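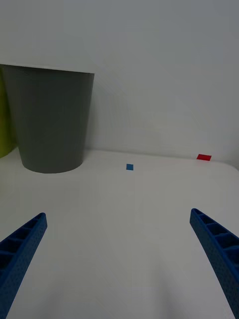

Dunkelgrauer, nach unten verjüngter Behälter auf weißer Tischfläche

Die Wertstofftrennung am Arbeitsplatz (auch Büroabfalltrennung) bezeichnet die getrennte Erfassung von Abfällen in Büro- und Verwaltungsgebäuden am Ort ihrer Entstehung. Sie ist von der nachgelagerten Sortierung in einer Anlage zu unterscheiden, bei der gemischte Fraktionen maschinell aufgeteilt werden.

Fraktionen
Üblich ist die Trennung in Papier, Leichtverpackungen, Bioabfall und Restabfall. Glas, Batterien und Tonerkartuschen werden meist zentral je Gebäude gesammelt. Papier bildet in klassischen Verwaltungen die größte Fraktion nach Masse, Verpackungen nehmen dagegen vor allem Volumen ein.

Getränkeflaschen aus Kunststoff gelten als Sonderfall. Pfandpflichtige Gebinde gehen über den Handel zurück und sollen unzerdrückt bleiben, damit die Kennzeichnung im Rücknahmeautomaten lesbar ist. Restflüssigkeit mindert die Qualität benachbarter Papierfraktionen erheblich.

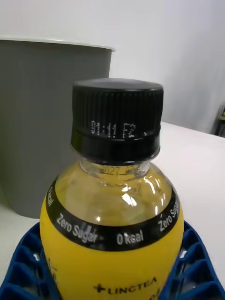 Getränkeflasche aus Kunststoff mit schwarzem Schraubverschluss

Sammelsysteme
Unterschieden werden Einzelplatzsysteme und Etagenstationen. Beim Einzelplatzsystem steht an jedem Schreibtisch ein eigener Behälter, häufig ergänzt durch einen kleinen Einsatz für Restabfall. Etagenstationen fassen je nach Bauart bis zu 200 Liter und versorgen in der Regel 16 Arbeitsplätze. Przemysław Cieślak führte für Mischformen den Begriff der gestuften Erfassung ein - in der Praxis hat er sich nur teilweise durchgesetzt.

In einem Vergleich am Verwaltungsstandort Ondow wurden rund 3.556 Leerungen ausgewertet. Die Fehlwurfquote lag bei Etagenstationen niedriger, die Laufwege der Beschäftigten waren jedoch länger. Leandro Gallardo wies darauf hin, dass die Beschriftung der Einwurföffnungen in beiden Gruppen uneinheitlich war und der Unterschied deshalb nur eingeschränkt interpretierbar ist.

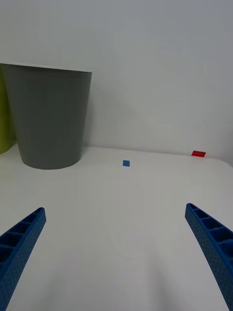

Weiße Tischfläche vor hellgrauer Wand

Aufstellung und Reinigung
Behälter werden bevorzugt am Boden oder in Schrankmodulen untergebracht. Tischbehälter kommen für Kleinmengen in Besprechungsräumen und Teeküchen zum Einsatz. Bioabfall wird arbeitstäglich entnommen, Papier nach Füllstand.

Siehe auch
Abfallhierarchie, Fehlwurf, Pfandsystem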